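Handheld gripper: jaw width reads wrong after pad change
Forum > End effectors > Setup and maintenance
Started by dunstan_rl, 23/09/2026

dunstan_rl
We run a Sellura handheld parallel gripper with a marker cube at the base of each finger. Width is taken from the distance between the two markers as seen by the head camera, so there is no encoder in the handle to compare with. Tracking and logging are done in Gridurel.

I replaced both fingertip pads yesterday with Zadel ones. Old pads were glazed and one had started to lift at the tip. Since then the closed width does not return to zero. It sits at a small positive value with the fingers fully shut, and the value is not the same from one close to the next. Open width looks correct against a caliper.

Done so far:
- Pads removed and reseated, adhesive cleaned off with alcohol.
- Finger screws checked with the short driver. None loose.
- Marker faces wiped with a dry cloth.
- Zero routine run again in Gridurel, with the fingers closed on nothing.

After the zero routine it reads correctly for a few closes and then wanders off again. Before the pad change it held zero for weeks. Is there a step after fitting pads that I am missing? The manual has one line on it.

Ruby-Lee Dunstan

torquespec
Which pad thickness? Zadel sells two for that finger and they look the same in the bag. If you have the thicker one, the tips touch before the linkage gets to its stop. From there on any extra squeeze goes into compressing rubber and bending the fingers, and the reading depends on how hard the operator pulls.

dunstan_rl
Thin ones, going by the part number on the bag. I have not measured them. Will do.

k_olander
I would look at the cubes before the pads. You had the screwdriver on it. On ours the cube clamps to the finger base with a screw that is shared with the link. If you back that screw off to get at the pad and then tighten it, the cube turns slightly before it bites. The marker is then rotated relative to the finger and your stored offset is wrong.

torquespec
That would give a constant error. She says it varies from one close to the next.

k_olander
It gives a constant error if the cube is tight. A cube that is nearly tight moves a little each time the finger hits its stop. "None loose" with a short driver means none turned by hand feel. Put a witness mark across the joint and cycle it.

torquespec
Fair. I still say measure the pads first. It takes a minute and does not disturb anything.

dunstan_rl
Measured. Both pads match the thin spec. Left and right agree with each other within what my caliper can show. So thickness is out.

Witness marks are on, silver paint pen, one line across each cube-to-finger joint. I will run it for a session and look.

benchrat
While you wait, check how you close it during the zero routine. Gridurel takes an average over the window, and if the operator is still settling their grip the average is off. Our procedure:

1. Hold the unit level, both markers toward the camera.
2. Close slowly to contact.
3. Squeeze to the same feel you use in normal work.
4. Wait for the reading to stop moving.
5. Start the zero window.
6. Do not change hands until it finishes.

Step 3 is where people differ. Two of ours squeeze much harder than the rest and their zero is always lower.

k_olander
Disagree with step 3. Zero should be taken at first contact, with no squeeze. Otherwise you are storing pad compression in the offset, and it changes as the pads wear.

benchrat
First contact is not repeatable by hand. You get a different value each time depending on what the operator thinks contact is. A firm squeeze against the stop is repeatable.

k_olander
Against the stop, yes. Against the pads, no. On this unit the pads meet first by design.

benchrat
Then put a shim between them. We use a piece of steel shim stock, close on that with a firm squeeze, and subtract its thickness. I left that out because most people will not do it.

torquespec
The shim is better than either of your other two options. It also shows whether the tips meet square.

dunstan_rl
Session finished. 12 operators' worth of use, so it got handled plenty. Result on the witness marks: left line is unbroken. Right line has a visible step. Very small, but it was one line and now it is two.

So k_olander was right about the cube. The screw took maybe an eighth of a turn once I got a proper bit on it with the pad off. I had been stopping when the short driver slipped.

k_olander
Take that screw out completely, clean it, low-strength threadlocker, refit. If you only nip it up it will be back.

sparrow_mech
Low strength, and a tiny amount. The cube on ours is printed plastic and someone used the wrong grade. The solvent crazed the corner and the marker no longer sat flat. If you don't know what your cube is made of, test on a spare or put the threadlocker on the screw and let it flash off before it goes near the cube.

dunstan_rl
Noted. Ours is white and looks printed. I have one spare cube from the Ruawai kit and will test on that.

Second question while I have people's attention. What order do you use for reassembly? I tightened the cube, then fitted the pad. I suspect I should square the cube to the finger with something first.

k_olander
Yes. Ours goes:

- Strip the pad, clean the seat.
- Cube on loose, screw in but not bitten.
- Finger flat on a surface plate, or a good piece of glass. Small square against the cube face.
- Tighten in two stages, checking the square in between.
- New witness mark.
- Pad on, press and leave. Ours get left overnight.
- Marker calibration, then zero. In that order. If you zero first, the calibration throws it away.

torquespec
That last item should be in the manual in large type.

benchrat
Overnight is excessive for the pad adhesive. We leave six hours and have never had one lift.

k_olander
We had one lift. Now it is overnight.

dunstan_rl
Done as k_olander described, with the shim for the zero. Threadlocker was fine on the spare cube after a day, so I used it on the real one. Pads were left on for over 11 hours before anyone touched the unit.

Closed width on the shim now repeats. I did five closes in a row, then five with a different person, and the spread is at the level I had before the pad change.

One thing remains. With the unit held out in front at normal working height, the right marker drops out for short periods. The left never does. Picture attached, fingers open, indicator lights green on both cubes.
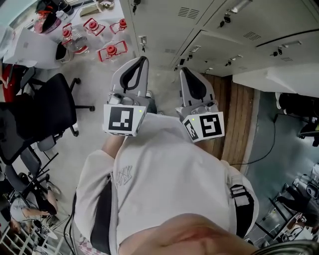
Handheld unit with fingers open, head camera view from the operator

k_olander
Left marker is facing straight up at the camera. Right one is tilted, and part of the pattern on the adjacent side of that cube is in view as well. Two possibilities: the cube went on with an angle error, or the whole unit is rolled in the hand. Did you square both cubes or only the right?

dunstan_rl
Only the right. The left witness line was intact so I did not disturb it.

k_olander
Then your reference between the two is whatever the left cube was set to by the last person. Put both fingers on the plate and compare the cube faces with each other.

torquespec
I would not read an angle off one picture from a moving head. The fingers splay when open, left one out to the left and right one out to the right, so some difference between the cubes could just be the linkage. Close it, lay it on the plate and look again.

k_olander
Agreed on the method. My money is still on the cube.

sparrow_mech
Does Gridurel have the side faces enabled in the marker map? When a cube turns enough that the side pattern comes into view, ours would switch between top and side, and if the side face was not in the map the finger was reported as lost. It looks like a dropout in the log, but the marker is being detected the whole time. Look for unknown IDs in the same rows.

Also unrelated, but the pads do not look alike to me. Left one shows as a black loop with a grey center and the right one is more solid black. Viewing angle, or two different parts?

dunstan_rl
Same part number, same bag. I had them both under the caliper. I take it as angle, but I will look at the left again to be sure the center is seated.

Marker map: good call. Only the top faces are enabled. There are unknown IDs in the log at every dropout I have checked, and all of them are the side pattern of the right cube.

benchrat
Then enable the side faces and you are finished.

k_olander
Enable them, but fix the angle too if there is one. A map change that hides a crooked cube means the width is off by a bit whenever it switches faces. You would see a step in the width trace at each switch.

benchrat
If the side face offset is in the map correctly there is no step.

k_olander
The offset in the map is for a cube that is built and mounted square.

dunstan_rl
Both fingers on the plate this morning, closed. The faces are not parallel. Left cube is the one that is out, leaning toward the handle. Right cube, which I had just squared, is good. So part of the tilt I saw was between the two cubes, and the rest I suppose is how the unit is held. Stripped the left side, squared it, new threadlocker, new witness mark. The left pad center was seated fine before it came off. Pad is curing now.

Side faces are enabled in the map as well. Calibration and then zero on the shim once the pad has had its time. I will post the width trace across a face switch so you two can argue over it.

torquespec
Add the witness marks to whatever check sheet you use. We look at ours at every pad change and again in November when everything gets stripped.

dunstan_rl
Already on the sheet. Also ordered a driver with a longer shank.

sparrow_mech
Which bit size did you end up using on the cube screw? Mine is rounded and I need to order before I try to get it out.

dunstan_rl
I will check when I am back at the bench. It was not the one in the Sellura pouch.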